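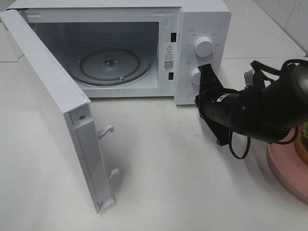

I have now spent three Sundays comparing two grippers, and I can report that the humble kitchen timer knob is the great leveler of robotics. Fancy fingers, cheap fingers, it doesn't care. It's round, it's smooth, and it's a little too close to the panel.

The contenders are the Dromico parallel gripper and the Lanz, which cost me 181 dollars used and came with one screw missing. Same arm, same Doniron controller, same kitchen chores. I gave each of them 36 tries at the knob. The Lanz slipped off a lot and once kept turning long after the knob had stopped. The Dromico did better, mostly thanks to flatter fingers, although it likes to come in at an angle and then I have to go and fix the approach by hand. Again.

Then there's the wrist camera. I'd been putting off that part. On paper the Altamard is a lovely little thing. In a white kitchen corner, on a white table, looking at white appliances, it has opinions about exposure that I don't share. I ended up locking it by hand at 2000, in whatever units the menu thinks it's using, and the edges came back.
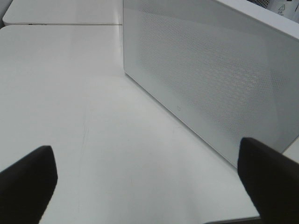 Wrist view, fingers open. White on white on white.

The fingers show up fine, at least. I've been using the tips as a reference for lining things up, which works until one of them gets in front of the very corner I want to see. Moving the camera mount up a bit is next on the list – along with a new screw for the Lanz, if I can work out what thread it takes.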